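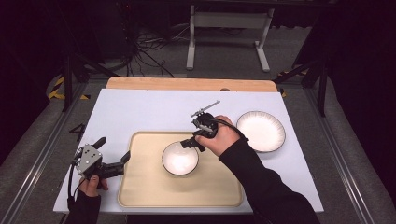 # Threshold Work

The physiology unit at Nildale had one treadmill that could be trusted and one that read 2 per cent fast. The coach was always given the second. It flattered the athletes and she corrected the figures afterwards in pencil.

Her runner had come down from Grundcombe on the early bus. He was entered for the 2,000 metres at Ullis in November, a distance hardly anyone raced, and he had asked for a training plan with reasons attached. She gave him the plan.

The session was four efforts of 500 metres with 25 seconds between them. He held the first two level. On the third his left foot began to land wide, and she wrote down the distance at which it started. On the fourth she watched only the foot.

"You've gone quiet," he said, when the belt had slowed to a walk.

"Your hip drops after 800 metres of hard running. Before that it's fine."

"Is that bad?"

"It's a number."

He stood with his hands on the rails. The monitor on his chest was a Jakubowski, an old model with a strap that slipped, and the trace had a gap in it where the third effort ended. She drew a line across the gap with a ruler, then rubbed it out and left the space blank.

They agreed on two strength sessions a week - single-leg work, light load, slow lowering - and a cut in the long run. He wanted to keep the long run. She let him keep half of it.

At four o'clock he took his bag and went to find the bus. She reset the incline, entered the hip in the third column and put a question mark beside November. Then she ran the belt empty for a minute, listening to the motor.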